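Warum steht eine Tüte nicht von allein?

Eine Plastiktüte ist sehr dünn. Ihre Wände können kein Gewicht tragen, deshalb sackt sie zusammen, wenn man sie loslässt. Ein Becher hat feste Wände. Steckt man die Tüte hinein, halten die Wände sie von außen fest.

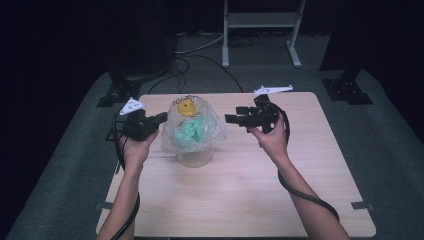 Bei ihr kippe der Becher trotzdem manchmal um, schreibt Rozália Rusnák. Das passiert, wenn oben mehr Gewicht liegt als unten. Schwere Sachen gehören also nach unten, leichte wie Papiertücher dürfen oben liegen. Ein breiter Becher steht sicherer als ein schmaler.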